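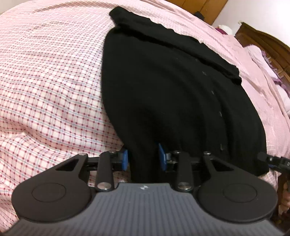

Sikmont grad workers — did anyone get the stipend email??

efa_gape
Got mine at 3. Says the university "will meet with" us before October. No number, no date. 68 people slept in Lynch Hall for that?

nondo
they've never agreed to meet before. I'd call it a start

efa_gape
Would you? They said the same to the dining hall workers and then sent one guy from HR with a folder.

marrowbone40
2144 signatures on the petition last I looked. That's nearly half the grad school. Don't leave the building until theres a date in writing.

nondo
easy to say if you're not TAing. I've got sections and a stack of lab reports, and my students didn't do anything to me

marrowbone40
Nobody said cancel sections. Hold them in the lobby, history did.

evis
History has 3 sections. Chem can't run a lab in a lobby lol

Éabha Madigan
I was on the negotiating side last night so, quickly — they offered $40 a month more and wanted us out by morning. We said no. The email went out after that. Dental wasn't mentioned at all.

efa_gape
$40!! My bus pass went up more than that.

evis
Wait why wasnt the offer put to everyone? I might of voted yes. Some of us are tired.

Éabha Madigan
Fair. It should have been. Open meeting tonight at 7, second floor of Lynch, bring your ID because they lock the side door. We'll vote on staying.

nondo
ok I'll come. still think we should take the meeting

marrowbone40
Take the meeting AND stay. See you at 7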